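Home | Equipment | Service | Parts | Contact

Fulla Two-Finger Gripper – Setup and Care
Posted 8 January 2020 by Ovar Equipment Office

The Fulla is supplied for the Nosten bench cell. Its black fingers are angled toward the tips and open to 100 mm. Mount the wrist camera before fitting the fingers, and tighten each finger screw to 3 Nm.
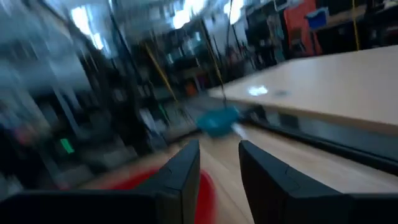
Page last changed: February

Finger pads are to be wiped down every 70 hours of use. Replace both fingers as a pair – mixed sets will not close evenly. Spare pairs are listed under part 13 in the Coste catalog.

Shares: 3 | Comments: 0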